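## 4. Oiling the top for the first time

Your Grorutness table leaves the workshop sanded but bare, so the first coat of oil is yours to put on. It's a great evening's work, and you'll know your table a lot better by the end of it! Read the whole section once before you open the tin.

**You will need**

- the 100 ml tin of Rosta hard oil from the parts box
- two lint-free cloths
- the gray hand pad (not the green one, that's for the legs)
- a room at 57 °F or warmer

1. Lift the top onto the packing blankets, best side up. Leave the legs off for now.
2. Wipe along the grain with a dry cloth. Get right into the corners, where sanding dust loves to hide.
3. Stir the oil slowly with a flat stick. Shaking puts bubbles in it, and they take ages to go.
4. Pour a small puddle, no bigger than a jar lid, and spread it in long strokes with the grain. Keep going until the whole top looks evenly coated.
5. Wait 31 minutes. (Yes, 31! We tested this on a lot of offcuts and got fussy about it.)
6. Rub the surface lightly with the gray pad, then wipe off everything that hasn't soaked in.

> **Caution:** Oily cloths can heat up and catch fire on their own. Lay them flat outdoors to dry, or soak them in water and seal them in a metal can. Never leave them in a ball.

### Follow the grain
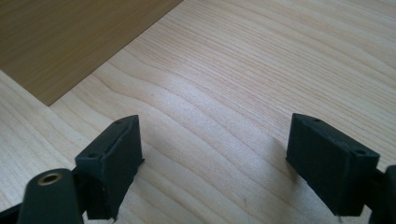
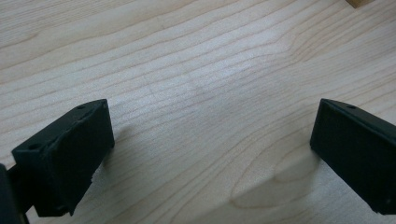

Pale wood with fine, wavy grain lines

*Section text: Ishbel Menzies. Checked by Blair Paterson.*

Wavy grain is a joy to oil, but your hand will want to follow every ripple. Don't let it. Pick the main direction and keep your strokes straight, and the ripples will take care of themselves.

Pale boards also show lap marks sooner than dark ones do. If you see a stripe where two strokes overlap, go back over it with a barely damp cloth while the oil is still wet. Once it has dried you'll need the gray pad and some patience.

### Second coat

7. Leave the top overnight with a window open a little.
8. Feel the surface with the back of your hand. If it's tacky anywhere, give it a few more hours.
9. Repeat steps 4 to 6 with half as much oil. It goes so much further this time!
10. Turn the top over and give the underside one coat. Skip the threaded inserts.

> **Note:** The Trakia extension leaf is oiled the same way, and it's best done on the same day so both parts age together.

You can eat at the table after two days, but keep hot pans and wet glasses off it for a week. Full hardness takes longer, and in a damp September it can take longer still. Keep the leftover oil for touch-ups. For fitting the legs, go on to section 5.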